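# Onsri Cabinet Hardware – Pulls, Knobs and Backplates

The Onsri range is supplied by Totberg for use on kitchen, pantry and utility room cabinets. It consists of lever handles, round knobs and square backplates, which may be ordered separately or as matched sets. The range was revised in July, when the screw spacing was made the same across all plates.

Customers replacing older hardware should measure the existing holes before ordering. The lever handle is 160 mm long and is fixed to its plate from behind. The square plate is 77 mm on each side and covers most holes left by earlier fittings, including those of the discontinued Fladdale series.
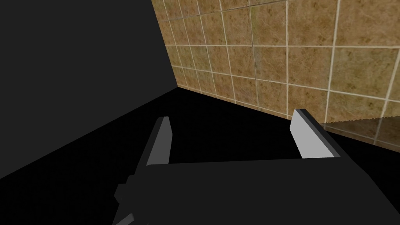

**Can the plates be fitted to a door that has already been drilled?**

Existing holes may be reused where they fall within the outer 10 mm of the plate on any side. Holes outside this area should be filled and left to harden overnight before new ones are made. Filler is not supplied.

## Materials and finish

Plates are sold in orange-red, slate and plain primer. Primed plates are intended for painting on site and should receive two coats. Handles and knobs are available in white or grey. Color may vary a little between production runs, and customers furnishing a whole kitchen are advised to place a single order.

The screws in each pack are suited to doors of standard thickness. Longer screws for paneled or double-faced doors are listed under Dikirent fixings, and the order desk can confirm the correct length if a door measurement is given.
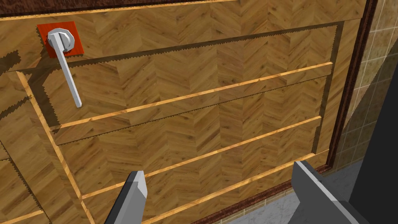
Patterned veneers require some care in drilling. Apply masking tape to the face of the door, mark the center of the plate on the tape, and drill from the front with a scrap block clamped behind. A worn bit will lift the veneer at the joints between pieces – replace it before starting. Screws should be tightened by hand.

## Care

Wipe with a soft damp cloth and dry at once. Scouring powders and solvent cleaners will dull the finish and are not covered by the warranty. Check the fixing screws once a year on doors in daily use.
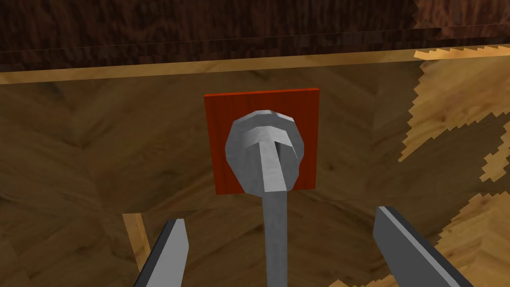
*Round head in grey on a square red-orange plate.*

## Ordering and warranty

Onsri hardware is sold in packs of 5 and as single pieces. Part packs may be returned if the inner bags are unopened. The warranty covers defects in material and finish under normal household use.

Trade accounts are handled by Nadiia Marchuk. Questions on fitting and replacement parts should be addressed to Apinya Kaewmanee at the Totberg order desk.

Page last revised 2025-10-29.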